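Ileana Jitaru
2 min read

I moved to Lund two years ago and I still learn how people here sell used furniture. A small thread.

1/ First lesson: write the measurements in the ad. I wrote "medium size" and received 8 messages, all with the same question.

2/ Second lesson: the price. My neighbor Marta Zinchenko told me to ask for more than I want. I asked 4,000 kronor for a dresser and the first buyer said yes at once — so maybe I was still too low.
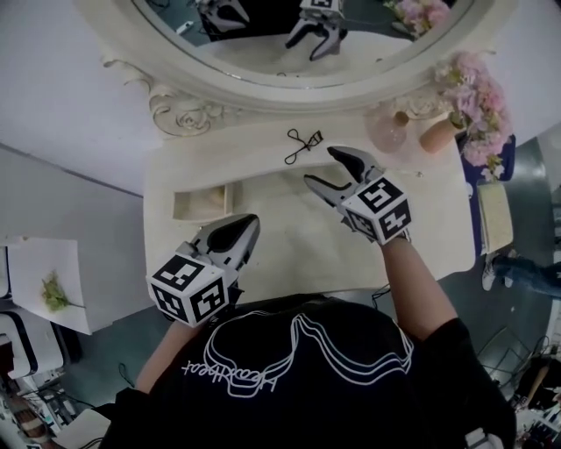 Last changed: December

3/ White and ornate is harder. Some people love a vanity table with a mirror, others want only straight lines. Be patient with these pieces.

4/ Say which floor you live on, and if there is an elevator. I forgot this one time, and the buyer came alone with a very small car.

5/ Please do not paint old wood only to sell it faster. I did it with a chair and I regret it until today.

Recent threads
Moving with two cats
How I learned to read a Swedish lease
Cheap lamps, good light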